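Search this site
Enter keywords
Go

Skarkwood – Flarnstead (LP review)
Wed 14 August

Skarkwood's second album is out now on Brandinura, on black vinyl in an edition of 1000 and as a download. I've had the vinyl for a few weeks. It runs nine songs, and most of them are slower than anything on the first record.

Beatriz Tavares sings all but one. Her voice sits lower in the mix than it did on the debut, and on "Negi" the organ covers half the words. The lyric sheet helps there.
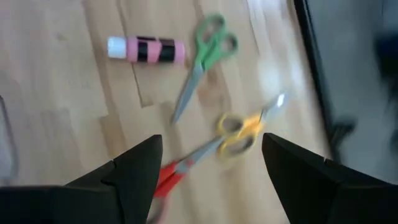

Side A is the stronger side. "Weir Road" opens with two minutes of drums and bass before the guitar arrives, and the band lets it stay quiet. "Tin Season" is the obvious single and has the only chorus you'll remember after one play.

Side B drags in the middle. The two instrumentals are back to back and in the same key, and I'd have cut the second. The closing track picks things up again with a good long fade.

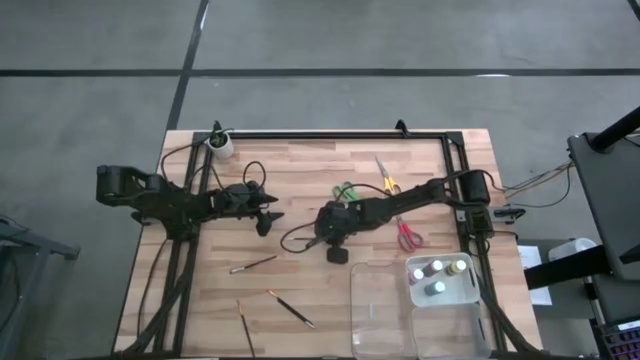 The pressing is flat and well centered, with a little surface noise at the start of side B. My copy is number 348. The sleeve is thin card and one corner was already bent when it came.

Worth buying if you liked the first one. New listeners should start with the debut.

Recent reviews
Negi single, reissued
Skarkwood live, February
Three tapes from Brandinura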